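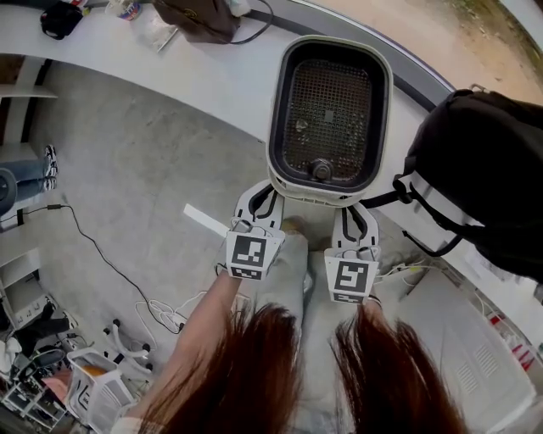
Pledow P2 Two-Finger Hand Gripper — can it do chores yet?

Short answer: some. Long answer below, read it before you order please.

What you get

One P2 gripper, hand-held, two white open-loop fingers. Marker cube on each finger, black and white pattern, left and right are different so don't swap them. One cable, white. Spare finger pads. Printed setup card (the card says 5 screws, old version, ignore it, there are four).

What it's for

You hold it, you do the job, the job gets recorded. Later a robot arm with the same fingers tries to copy you. So the gripper is only as good as what you do with it, and if a person can't do a chore with two fingers and a bit of patience the arm won't manage either. That's most of how we decide what goes in the list below.

Where chores stand right now

We ran 58 different tasks at our Curkow shop and at a few customers' places. Morenike Idahosa keeps the sheet. Her notes, tidied up a little:

Picking up light boxy things off a desk — good. Fingers go either side, close, lift. Works on the arm most days.

Flat things with a thick rim, mesh fronts, knobs — OK by hand, mixed on the arm. Grab the rim, stay off the mesh. Knobs are their own problem, the arm will find the knob and turn it when you only wanted to move the thing.

Turning a round knob on purpose — slow. Two fingers can do it but you regrip a lot. Ovens, heaters, timers, all the same story.

Bags. Backpacks, handbags, anything with a strap — not yet. Straps hang wherever they like and end up in the fingers. By hand fine.

Thin clear plastic bags — poor. Arm can't tell where the bag stops.

Cables — no. Please stop asking, Tanko is working on it. Coiling one cable on a clear floor, maybe by December. A tangle, no date.

Folding clothes — towels yes, shirts sometimes, anything with a hood no.

Putting cans and small bottles back on a shelf — good, our best one. If you only want one chore demo for visitors use this one.

Wiping a bench — good if nothing is on the bench. Moving the stuff first and then wiping is two jobs and the arm forgets the second.

Shop floor

Bit better than the house, to be fair. Parts come in the same shape every time and people put them in the same place. Aliyu, a small packing outfit, has been running one arm on tray loading, 300 demos recorded by two people over a week. It does the trays. It does not do the trays when somebody leaves a glove in there. Fulgencio Barrera over there wants it to also sweep up, we said no.

How many demos do I need

For one task, one table, one kind of object: 200 is where we'd start. More tables, more demos. Do them badly on purpose now and then (miss, regrip, carry on), it helps the arm recover. Don't tidy the work area too much either. If your real desk has a cap and a purse on it then leave them be, the arm will have to live with them.

Using it

Hold low on the handle, below the marker cubes. Sitting down is fine, knees out of the way of the work. Keep hair and sleeves clear of the markers, a covered marker is a lost demo and you wont know till you check. Route the cable off to the side and not accross the object. Slow close, slow open. No hot items, the fingers aren't rated for it. Unplug appliances first.

Fits

Pramcombe 3 arm, with adapter plate (sold separate). Older Pramcombe 2, no, the flange is different. Other arms ask first.

Questions we get

Will it do my dishes? Cups and bowls into a rack, yes, one at a time and you could've done it quicker. Pans no.

Left-handed? Yes. Handle is the same both sides. Marker sides stay the same though.

Can two people record at once? Yes, two grippers, two rooms if you can. Shanthi Munasinghe did it in one room and spent her Thursday sorting out whose marker was whose.

Do you rent? Yes, by the week. Ask Temitope Danladi in sales, she has the price list and the current wait time — longer at the moment, finger pads are on back order.

Returns

Unused, boxed, both marker cubes still on. Scuffed fingers we'll take back for a smaller refund. Missing setup card no problem, see above.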